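Workshop > Tables and Surfaces > Maple Board

Testa Maple Work Board

The Testa is a rectangular board of glued maple strips, supplied by Vedness for use on perforated worktables. It gives a flat, closed surface where small parts would otherwise catch in the table holes.

Construction
Pale maple strips run horizontally across the width. Color varies from cream to tan between strips, and darker stripes are normal. No stain is applied. Both faces are sanded to 400 grit and oiled before shipping.

Placement
Set the board directly on the table. It is held by its own weight — for fixed setups, order the Grirus stop kit, which contains 2 pegs and 2 rubber corner pads. Leave a margin of table exposed at the sides so the pegs can be moved without lifting the board.

Use
Suited to sorting, layout and light assembly. Molded blocks, wood shapes and similar items can be set down without marking the finish.
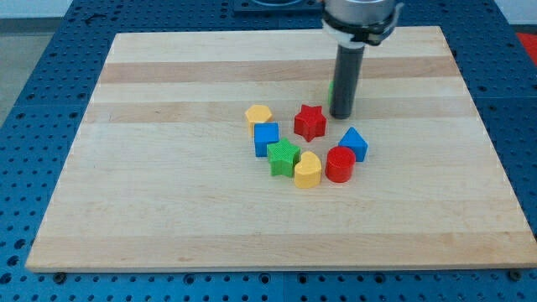 Do not clamp across the glue lines. Wipe with a damp cloth and dry at once. Re-oil when the surface looks dull, on both faces, or the board may cup. Light scratches can be removed with 400 grit paper, worked along the grain.

Sold singly or in cartons of 100.

Filed under: Boards, Hardwood, Table Accessories

Related items
Grirus Stop Kit
Cullutetti Board Oil
Cullutetti Parts Tray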